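Wirnex Publishes First Results on Tabletop Tidying With Two-Finger Grippers

Aug 26, 2022

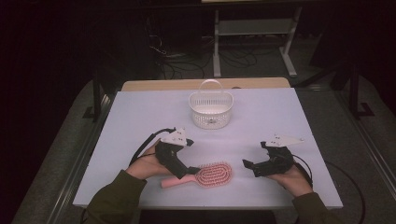 Wirnex today released the first results from Fuvik, its program to measure how well machines handle small household chores. The short report covers one class of work: picking up a personal item from a table and placing it in a container.

Training data for the program is recorded by people working with hand-held grippers. The resulting control software, named Zaltar, is then run on a two-armed machine with no operator input. Each item is tested from several starting angles, and a trial counts as complete only if the item is released inside the container and the container stays upright.

Zaltar completed 70 percent of trials overall. Median time per item was 19 seconds. A person doing the same job by hand needed less than 5.

"The failures are more useful to us than the average," said Arvid Rønning, who leads the Fuvik program. "A handle that lies flat on the table is hard to get a finger under. Bristles are worse, as the contact surface gives way and the grip estimate is wrong. We count a dropped brush as a failed trial even if it lands in the basket."

Containers with a raised handle were a second source of error. In several trials the arm approached from above and struck the handle before release. A revised approach path, added in March, reduced these contacts but increased the time per item.

Wirnex does not consider the system ready for use in homes. The tests used a fixed table, steady lighting and one item at a time. Cluttered surfaces, drawers and soft goods were not tested.

"On a clear table, the answer is a partial yes," said Asanka Khondokar, test engineer. "For a bathroom shelf, we have no data that would support a claim."

The next round will cover 12 items and will be carried out with Haque, which supplies shelving and bins to retail stockrooms. Trial logs and the scoring rules are available from Wirnex on request.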